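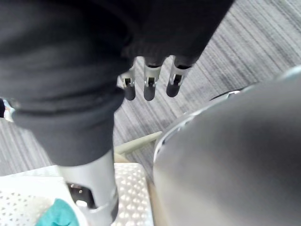 Issue 23, page 2

Rocha open water race moves to February, entries open today

Mon 7 September

The Oketti Open Water Swim has a new slot in the calendar. Out goes the late spring date, in comes February. Organisers confirmed it first thing this morning and the entry page went live an hour later, then fell over, then came back. If you tried before breakfast and got a blank screen, try again.

Same venue as before, the bay at Rocha. Start on the main beach, finish by the old slipway. Two distances only this time. The short course is a single lap inside the moored boats. The long one goes right out round the headland and back in on the tide, and it's the long one that people travel for. The relay has been dropped. No word on whether it returns.

Why the move? Jellyfish, mostly. Last time out the long course was shortened on the morning of the race after a bad drift came in overnight, and plenty of swimmers went home grumpy. February water in the bay is cooler and usually clearer. It also keeps the race away from the Ukach triathlon, which has been pulling the same crowd on nearly the same weekend for several seasons. Ukach stays where it is.

Cooler water means a change to the kit rules. Wetsuits now compulsory on the long course, optional on the short. Tow floats for everybody, bright colour, name and phone number written on in marker. Neoprene caps allowed under the race cap. No fins, no paddles, no music players. Anyone turning up for the long course without a wetsuit will be offered a place in the short one if there is room, and the start crew have been told not to argue about it.

Places: 1235 in total across both distances. Of those, 100 are held back for swimmers under twenty, at a lower fee, and they need a parent's signature if under eighteen. The rest is first come. There's no ballot and no waiting list, but you can pass your place on to somebody else until the week before, through the entry page only. Private swaps won't be honoured. That caught a few people out last time.

Long course swimmers also have to show a recent open water swim of reasonable length. A result from any timed event will do, or a signed note from a coach. Pool times not accepted. Upload it when you enter or bring it to registration, though the queue for paper notes was awful last year so do the upload.

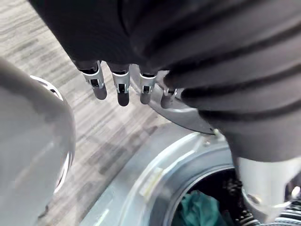

Mark Anthony Sebastian has already put his name down for the long course and reckons the new date is the right call, if a cold one. He said he would sooner be shivering at the start than stung at the far buoy, and that a winter race gives him something to train for when the pool gets dull. His one complaint was the loss of the relay, which he swam with his two brothers and wanted to do again. "They could of kept it on the short lap," he said.

Hiltton stays on as main backer and is paying for the extra safety boats, needed now that the light goes earlier. More kayaks on the headland stretch too. The cut-off for the long course is being tightened at the turn buoy. Miss it and you're brought in by boat, no result given, but you still get the soup.

Buses will run from Rocha station to the beach from before dawn on race day. Parking by the slipway is for safety crews only. Changing tents are heated this year, bags go in the usual shed with a numbered tag, and please don't leave car keys in them.

Course map is up on the race page. The tide times on it are for the old date and will be corected later this week, so don't plan your swim off those. Registration desk opens the afternoon before the race at the Oketti boathouse and again on the morning itself, closing well ahead of the first start.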